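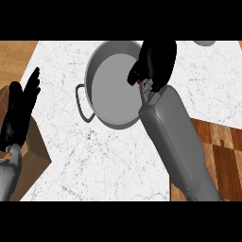 产品中心 > 后厨自动化 > 双臂台面工位 > Jinoleo

Jinoleo 双臂台面工位
Bresside 后厨设备部

给集体食堂、中央厨房、医院营养厨房用的。两条机械臂，两只带手指的手，装在操作台边上，干台面上那点活:端锅、挪锅、扶锅、从纸箱里取料、把东西递到案板那头。炒菜不管，切菜不管。想找炒菜机的请看隔壁栏目。

页面更新于15/06/2022，之前版本里写的选配件有两项已经停了，以这页为准。

先说它干什么

后厨里搬锅这件事，没人把它当工序写进表里，可是一个班下来搬得最多的就是它。空锅从架子上下来，放台面，装料，挪到灶边，倒空，再回来。汤锅大，人得弯腰，得侧身，旁边还有人端着东西过。Jinoleo 接的就是台面上这一段。

右手抓锅沿，左手扶或者拿料，左右可以对调，在设置里改，改完要重启一次。锅有耳也行，没耳也行，锅沿卷边太厚的要先试(见后面"锅具"一段)。

目前出厂就能跑的动作:
空锅上台、下台
锅在台面上平移
一手扶锅，另一手往里放料，料是人备好的
从开了口的纸箱里取袋装、盒装的东西
把空箱推到台边，人来收
案板往旁边让，给锅腾地方

不带的动作:端满锅的热汤。不做。问的人很多，统一回复，不做。装了汤的锅由人和推车来，台面机械臂在这个时候应该收回待机位，手松开，停住。

台面

宽 120 厘米的台面刚好一台。再窄的两条臂会互相让，慢，也能用，不推荐。石材、不锈钢、实木都装过，石材台面要看下面有没有支撑，底座是从台子下沿固定的，台面本身不吃力。颜色浅、反光强的台面首次标定时间会长一点，把灯关一半再标，标完再打开，验证一遍。别问为什么出厂不调好，每家灯都不一样。

整机 153 公斤，含底座，不含控制柜。走货梯没问题。走楼梯的请提前说，要多带人。

台面上允许有杂物。这个要单独讲一下，因为早几代的设备都要求台面清空，结果每次开机前有人专门收台子，收的时间比机器干活的时间还长，后厨骂得很凶，骂得对。现在旁边放箱子、放案板、放碗，它会绕。绕不过去会停，屏幕上亮黄，出声提示一下。把挡路的挪开，按继续，就行。不用从头来。

锅具

首次安装时把现场的锅都拿出来，每种一只，放台面中间，跑一遍登记。登记在 Pollico 里做，Pollico 就是这台机器的操作软件，平板上的，跟机器一起发，不单卖。

登记要注意:
锅里外都擦干，水光会影响识别
锅耳转到平时摆放的方向
变形严重的锅别登记，换掉
同样大小、不同颜色的，分开登
锅盖单独登，盖在锅上的不认

变形锅这一条真的要看一眼。有的客户一口锅用了很多年，锅沿一边高一边低，人拿没感觉，机械手夹上去会滑一点再夹紧，声音不好听，也伤手指垫。

手

手指外层是可换的软垫，拔下来洗，洗完晾干再装。左右手的垫子不通用，包装袋上写了，袋子扔了就看垫子内侧的字。垫子算耗材，随机带三套，之后按套买。

手腕以上不能冲水。再写一遍，手腕以上不能冲水。臂身用拧干的布擦，可以用后厨常用的中性清洁剂，不要用钢丝球。去年有客户拿钢丝球擦臂身，擦出来一片花的，功能没事，就是难看，这个不保修。

噪音

运行时 54 分贝，在操作位测的，抽油烟机没开。开了油烟机基本听不到它。以前有人嫌它太安静，走近了才发现在动，所以加了起步前的一声短提示，音量可以调，不能关。

对后厨的人来说改了什么

这一段是采购经常跳过、厨师长经常来问的，所以写长一点。

拿 Samonte 中央厨房说。二月装的机，一台，放在冷备间和灶区中间那张台上。那边一天出 1,040 份餐，早班最紧。装之前的做法是备料岗两个人，谁手空谁搬锅，没有固定说法。装完以后两个人还是两个人，岗没减，合同里客户自己提的这条:一年内不因为这台机器减人。我们没意见。

实际变的是这些。

早班开头那段，备料的人不用来回走了。料切好，装盒，放到台子固定那一块，机器往锅里放。人接着切下一样。厨师长的原话意思是，以前备料的人一半时间在走路，现在站的时间长了，所以后来他们又给那个位置加了防疲劳地垫。这个我们事先没想到，现在安装清单里写上了:操作位地垫，客户自备。

多出来一件事:有人要看着它。不用一直盯，但是黄灯亮了得有人过去。头两个星期黄灯亮得多，大家烦，有人干脆把平板扣过来。后来改成谁在备料岗谁管，写在排班表上，别的岗不用理。这样顺一些。建议新客户一开始就定好，不要"大家都看着点"，大家都看着就是没人看。

搬锅这活以前多数是年轻一点的人在干，腰不好的老师傅不好意思喊人。现在不用喊。这是现场反馈里提得最多的一条，比快慢提得多。

也有不满意的。节奏比人慢，这是真的，熟手一个人挪锅，一下就过去了，机器要先看，再伸手，再夹，再走。忙的时候有人嫌慢直接上手拿，机器看到人手进来就停，一停又更慢。解决办法还是分区，台子上贴线，线那边归机器，线这边归人。贴线的胶带随机送一卷。

还有一位老师傅一直不肯用，自己搬自己的锅，也没事，他那个班机器就待机。不强制。排班的时候把这点考虑进去就好。

工资和级别的问题我们回答不了，属于客户内部的事。能说的是:会登记锅、会改动作顺序的人，Samonte 那边给算了一项技能补贴。别家怎么定自己定。最好装机之前就跟班组讲清楚，别等机器进门了才开会。装机那天一堆人围着，第一句问的都是同一个问题，提前讲过的厨房气氛好很多。

培训

现场培训两天，早班晚班各要来得及听到，别只叫一个班。第一天讲停、讲让、讲擦，第二天讲登记和改动作。停机按钮在台子前沿左右各一个，每个人都要自己按一遍，包括洗碗间的人，包括经常路过的送货员。按完怎么恢复也要自己做一遍。

不要求会编程。Pollico 里的动作是一条一条排的，拖一下就换顺序。字号可以调大。语言现在有中文和英文，别的语言在做。

改动作先用空锅试，慢速，跑三遍，没问题在切到正常速度。有人嫌麻烦只跑一遍，然后打电话过来。跑三遍。

安全

人手进入机器那一侧，两臂停。
手上夹着东西时停电，手指保持夹住，不松。来电后不会自己动，要人确认。
锅没夹稳，会放回原处再试一次，还不稳就停，亮黄。
台面上方不要挂东西，抹布、勺子、围裙都不要挂在臂能碰到的地方。
灶火开着的一侧要装隔板，隔板选配，下单时把台子到灶的距离写上。
小孩和访客不进工作区，这个不用多说。

停机按钮每班开工前按一次，能停才算开工。写在开工检查表上，表我们提供，一张纸，贴墙上就行。

日常保养

每班结束:擦臂身，拔指垫洗，台面擦干，平板充电。
每周:看手腕处的金属件有没有积油，有就用干布擦掉，不要喷任何东西。检查底座螺栓有没有松。
每月:重新标定一次，在 Pollico 里点标定，照着做，人离开台子。
半年:我们上门，换磨损件，顺便把锅具登记清一遍，没用的删掉。

台面换了位置、换了灯、换了台面材质，都要重新标定，别等到月底。

供货内容

双臂及底座一套
左右手各一
控制柜一个
平板一台，已装 Pollico
指垫三套
前沿停机按钮两个及线
贴线胶带一卷
开工检查表，纸质
中文说明书，纸质和电子都有

选配

灶侧隔板
加长线缆，控制柜要放隔壁间的选这个
可移动底座，带刹车脚，注意挪过位置就要标定
备用手，左或右，下单写清楚
黄灯外接，装墙上，离台子远的厨房建议选

停供:台下抽屉、旧款硬指垫。还有库存的客户可以继续用硬指垫，但夹搪瓷锅会掉瓷，建议换。

订货前请准备

台面尺寸，材质，下面有没有支撑
台子周围的照片，四个方向都拍，别收拾，平时什么样就拍什么样
常用锅的口径和高度，锅耳朝向
料是盒装、袋装还是箱装，纸箱请注明是整箱上台还是开口后上台
早中晚哪个班最忙
台子离灶多远
有没有货梯
班组里谁来当第一批学的人，最好两个，不同班

资料齐了先做一次远程评估，不收费。评估完可能会说不合适，比如台子太窄、过道太挤、锅太杂。说不合适就是真不合适，先别下定金。

常被问到的

能不能一个人管两台。能，两台离得近的话。离得远还是分开管。

锅很油怎么办。油锅可以夹，但指垫要洗的勤，油多了它会自己提示滑。提示了就换一副，别硬用。

木案板认不认。认，登记一下。拼色条纹的板子也认，花纹特别乱的多拍几个角度。

能不能帮着洗锅。不能，水槽那边不要装。

断网能不能用。能。只有更新和远程协助要网。

晚上能不能没人自己跑。不行，机器那边必须有人当班，听得到提示音的距离内。

坏了怎么办。先按停机，拍屏幕，发给售后，写明店名和台号。人手顶上，该怎么搬怎么搬，所以推车别扔，锅架也别拆。有客户装完机就把推车处理掉了，后来又买回来。

租赁也有，最短半年起，到期可以买断，租赁期指垫免费换。价格看台数和选配，页面不列，发资料过来一起报。

上面供货内容里线缆默认是短的，控制柜放台子下面够用，放别处不够，下单的时候看清楚。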